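Keeping the old things going

My mother had a sewing box with a tin inside it, and inside the tin were buttons from coats that had been given away before I was born. I used to think this was a sort of illness. Now it's February 2018, I have a drawer of my own, and I've spent most of the winter trying not to buy anything new (with mixed results, I'll admit, as anyone who has seen my new boots will tell you).

It began with the kettle, went on to the lamp in the hall, and then came the family computer, which has all our photographs on it, 2592 of them from one holiday in August alone. I was all set to replace the lot. Then I found out how much of a computer can be swapped a piece at a time, and I felt rather foolish for having thrown out two before it.

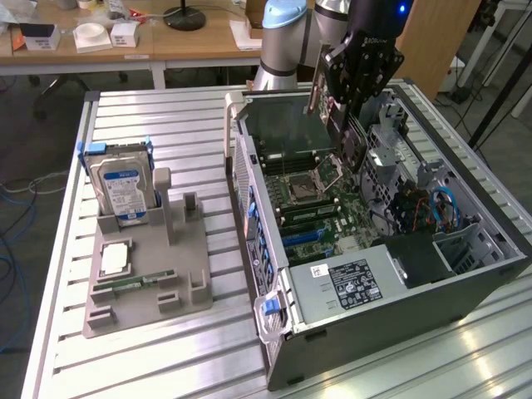 Geetha Krishnan wrote to me after my last post to say that mending is all very well if you have the evenings for it, and that she once spent 4 of them on a toaster that cost less than her dinner. She does have a point! I wrote back that I'd have given up on the second evening, but that I'd have felt bad about it for a month - and she said that was exactly her trouble too.

So I've been trying to work out where my own line is. Things with sentimental value get as long as they need. Things that hold our letters and pictures get a proper try, and a bit of money if it comes to that.
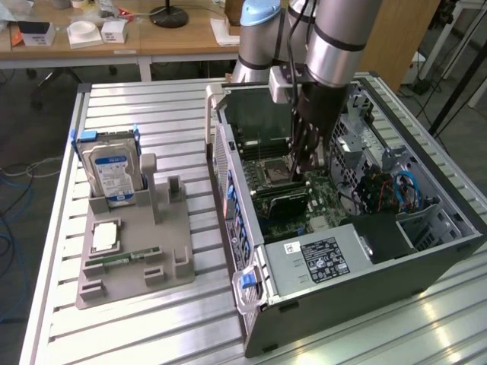 A toaster gets one evening and a cup of tea, and after that I let it go to the tip with a clear conscience. Malathi Chowdary thinks I'm too soft on the lamp, which has now had three plugs and a new shade, but it was my aunt's and I like the light it gives when I come in. I'm going to have a go at the radio next, once I've found where I put the small screwdriver.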